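Brandine Opens Household Storage Lending Shelf at Skeder Street Center

19 Jul 2026 - The Brandine Community Center has added food and household storage containers to its public lending collection.
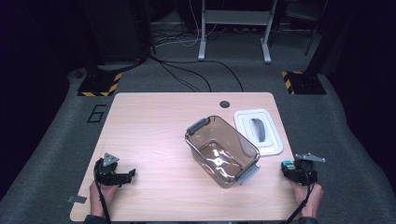
The new lending shelf opened this week on the ground floor of the center's Skeder Street building, next to the existing collection of tools and kitchen equipment. Residents with a valid center card may borrow up to six containers at a time for a period of three weeks. The collection covers several sizes, from small boxes for dry goods to large bins intended for bedding and winter clothing. Among the mid-sized pieces is a brown-tinted, see-through box with a gray latch at each short end and a separate white lid with a gray handle along its center. Containers of this type are lent with the lid and box recorded under a single number, and both parts must be returned together.

The center began planning the service in February, after a survey of cardholders on household needs. Respondents were asked which items they used only a few times a year and would prefer to borrow. Storage containers ranked second, behind folding tables. Many of those who answered said they needed containers for a short period only, most often during a move, a kitchen renovation or a seasonal change of closets.

Funding of $3000 was approved for the first year. Of this amount, $2000 was spent on containers and replacement latches, and the remainder has been set aside for shelving, labels and cleaning supplies. The collection currently stands at 190 containers. Most were purchased from the regional supplier Skorkex, and around 40 were donated by households in the Brandine area. Donated pieces were accepted only if the lid closed fully and the walls showed no cracks.

Borrowers are asked to observe the following conditions:

Containers must be washed by hand in warm water with mild soap and dried before they are returned.

Lids should be carried separately or latched in place. A lid should not be used to lift a full container unless both latches are closed.

Containers may not be used for paint, fuel, garden chemicals or pet waste.

Damaged latches should be reported at the front desk. There is no charge for a first replacement. A lost lid is charged at the cost of the full set.

Staff check each container on a table in the workroom before it goes back on the shelf. The check covers the rim of the lid, the fit of the latches and the inside corners, where residue tends to collect. Containers that no longer seal are moved to a separate group marked for dry storage only - these may be borrowed on the same terms but should not be used for food.

Reservations can be made at the front desk or by telephone during opening hours. Online reservations are not available for this collection at present. Large bins must be picked up in person, as the center does not offer delivery. Residents who need more than six containers, for example for a household move, may apply for an extended loan by filling out the form kept at the desk.

A printed guide to packing and labeling, prepared by the Tamošiūnaitė Household Workshop, is included with each first loan. It contains advice on grouping pantry goods, storing woolens and marking boxes for a move. Additional copies are available free of charge at the Skeder Street entrance.

The center will continue to accept donated containers through the end of the season. Items should be clean and complete, and may be left at the front desk with the donor's name and telephone number.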